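Setting Up Your Sorting Station

Welcome to part two of the Skerska home tidying guide. If you have come straight from the unpacking pages, take a moment to get a drink and clear a little elbow room, as the next few steps go much more smoothly when you aren't in a hurry (and we do want you to enjoy this part!).

1. Choose your table. A wide, smooth top is best, so the baskets slide easily when you want to nudge them along. Wipe it down first and let it dry. A kitchen table is perfectly fine, and so is a desk, as long as you can stand at it without stooping.

2. Set out two baskets. Put one toward the left and one toward the right, and leave a good stretch of bare tabletop between them, which you will want later for folding. Baskets with openings in the sides are our favorite for clothes and linens, because the air gets through and you can peek at what's inside without digging.

Note: Matching baskets look lovely together, but they are easy to mix up once you get going. A bit of ribbon on one handle, or a paper tag from the Ustow label sheet, will save you some muddle.

3. Start with the right basket. Drop in anything dark or crumpled that needs a second look, and don't worry about folding it yet. Keep the left one for things that already have a home to go back to.
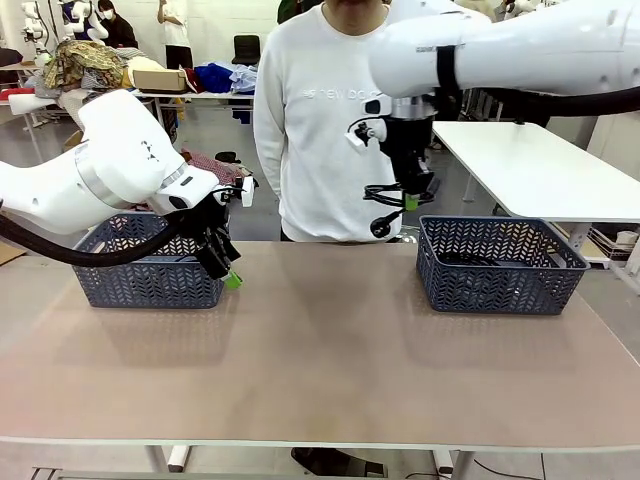

4. Sort from the middle. Stand at the long side of the table, bring one item at a time to the open space, and decide which basket it belongs in. If you find yourself dithering, put it on the right and carry on. You can always come back to it with fresh eyes.

5. Stop before the baskets are heaped. When the contents reach the rim, empty that basket and begin again.

Caution: Please don't stack one full basket on top of another. The lower one may tip when you reach across, and delicate knits can snag on the openings in the sides.

Caution: Keep rolls, boxes and shoes out of the spot where you'll be standing. It's very easy to step back onto something while your hands are full.

Refill tags are listed under part number 322 in the back pages.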